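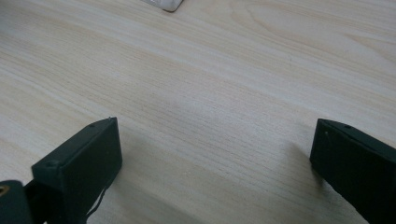 Most advice on getting organised starts with containers. Buy the right ones, the thinking goes, and the rest follows. I've lived in the same two-bedroom unit for long enough to have tried that several times, and I think the advice has it the wrong way round. A clear surface does more for a household than any set of tubs, and we should stop buying storage until we've managed to keep one table bare.

I don't mean the whole house. I mean one table, the one you walk past most. Ours is the dining table, and for years it was where the mail went, along with school notes, half a roll of packing tape, library books and whatever had come out of the car. Dinner was eaten at one end of it. Each January I would clear the lot into new boxes, and by the time the kids were back at school the table was covered again and the boxes were full as well.

What changed was a rule my sister-in-law, Noreen Paracha, keeps at her place. The table gets cleared before bed, every night, and anything on it has to go to where it will be used next. It can't go in a box marked "misc". It can't go on a chair. I thought this was fussy until I did it for a fortnight and found it took less time than making school lunches.

The objection I hear most is that people have too much stuff and too few cupboards. In some homes that's true. A family of five in a small flat has a real problem, and no rule about tables will fix it. But a lot of us have the cupboards. Ours were full of things we'd put into storage because we didn't want to decide about them. I took everything out of the hall cupboard over a long weekend and found three phone chargers for phones we no longer own, a bread maker missing its paddle, and a box I had labelled "sort later" in a previous house.

Storage lets you put off the decision, and opaque storage lets you put it off for good. If I have to own something to carry things in, I want to see into it. The bag I use now is clear plastic with beige fabric binding along the seams and a wide webbing handle, and the vinyl creases and catches the light, so it will never look as neat as it did in the shop. I don't mind. I can tell from across the room whether the swimming gear is in it, and so can everyone else in the house, which has put an end to one daily argument.
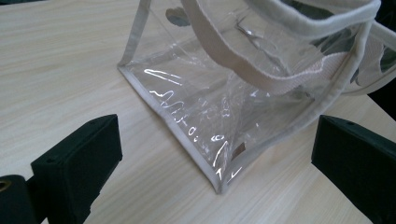
I should be fair to the other side. Agnese Kütt, who I used to work with, runs her house on lidded tubs and a label maker, and it works. She can find a spare fuse or a birthday candle in under a minute. But she was tidy before she owned a single tub. She'd be tidy with a stack of old shoeboxes. The tubs suit a habit she already had, and those of us without the habit buy the same tubs and wonder why our garages look the way they do.

There's also the money. I went back through our bank statements and added up what we had spent on baskets, drawer dividers and under-bed bags over a few years. It came to $923. Some of that was useful. The drawer dividers in the kitchen are good and I'd buy them again. Most of the rest went to the op shop, where there was already a whole shelf of the same baskets.

So my suggestion is a dull one. Before the next trip to the storage aisle, pick a table and clear it. Keep it clear for a month. Wipe it down while you're there – you may have forgotten what the wood looks like. If things keep landing on it, look at what they are, because that tells you what your house is short of. In our case it was a hook for keys and a spot by the door for outgoing parcels. The hook cost four dollars.

We still have bad weeks. During the last school holidays there was a jigsaw on the table for nine days and the rule was suspended by general agreement. We ate on the couch, and when the jigsaw was finished it went back in its box and the table was cleared that night.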